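Participants wanted for open day: sorting cell demonstration, Morkport workshop

Posted 2021-04-08

Dretico is looking for people to take part in an open day at its workshop in Morkport. The day is built around a working robot cell that picks single parts out of a metal bin. We need participants who will spend a session with the cell, load parts, start and stop cycles from the operator panel, and tell us afterward what was clear and what was confusing.

This is paid work for one day. You do not need experience with robots. We would like most of the group to come from packing, warehouse, kitchen, repair or light assembly jobs, past or present. A few places are kept for people who have never worked in any of these.

What the day is for

The cell goes to Ruchti later in the year, where it will feed parts to a packing line. Before that we want to see how people outside our own shop get along with it. The instructions were written by the same people who built the machine, and they skip steps. We want those steps found while the cell is still in Morkport.

Visitors will be in the building at the same time. They stay behind the yellow line and may watch you work. Some of them will ask you questions. You can answer or send them to a staff member.

What you will do

You check in at the front desk, get safety shoes if you do not have your own, and sit through a short safety talk. After that you join a group at the cell. Each person in the group takes a turn in each of these jobs:

Loading. You tip a tray of parts into the bin and close the guard door.

Running. You start the cycle at the panel and watch the picks. If the robot stops with a fault, you follow the printed sheet to clear it.

Checking. You stand at the outfeed, look at each part that arrives, and put it in the accept tray or the reject tray. You write the reason for each reject on the form.

Between turns you fill in a question sheet. Most questions have a box to tick. The last page is blank for anything else you want to say, and it is the page we read first.

The parts are plain test blocks and prisms in several shapes. They are not sharp enough to cut you, but some have a pointed end, so do not reach into the tray without looking. Gloves are provided in all sizes.

Hours and pay

There are 9 groups over the open day period at the end of April. You sign up for one day only. A day includes a paid lunch break and two shorter breaks. Lunch is provided. Tell us on the form if there is something you do not eat.

We pay by bank transfer within two weeks of your day. The rate is in the sign-up packet, along with the travel allowance. If we have to cancel your day, you are paid for it anyway.

Who can apply

You must be 18 or older and allowed to work. You need to be able to stand for most of a session, lift a small tray, and read the printed sheets in English. If you use a wheelchair or need a stool, write that on the form and we will set the panel at the right height. Glasses are fine. Long hair has to be tied back, and rings and bracelets come off at the cell.

Current employees of Dretico and Ruchti cannot take part. Employees of Trodix, which supplied the control software, cannot take part either, but they are welcome as visitors.

About the cell

The robot uses a gripper with two fingers and takes one part at a time from above. The bin is sheet metal with slanted sides. In an earlier trial the cell ran 516 picks and 488 of the parts were put down in the right tray. We will go over the ones that went wrong in the safety talk, as those are the cases where you will have to step in.

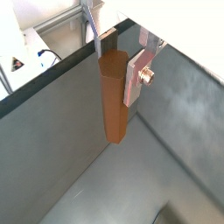
I did the first round and expected to be bored, but the long parts kept me busy. They come up hanging straight down and you have to check that the pointed end is the right way before you pass them. Wear comfortable shoes and ask for the second fault sheet, the first one leaves out the reset. (Comment left on our sign-up page.)

The reset step is now on both sheets.

How to apply

Fill in the form on the Dretico jobs page and pick up to three days that suit you. Put "Morkport open day" in the subject box. You can also pick up a paper form at the front desk and leave it there in a sealed envelope.

We will write to everyone who applies. If you get a place, you receive the packet with your day, the start time, a map of the site and a consent form. Bring the signed consent form with you. You cannot go past the yellow line without it.

Parking is behind the building, entrance from the loading side. The bus stops at the main gate.

Reference number for this call: 1,225. Please quote it if you call or write.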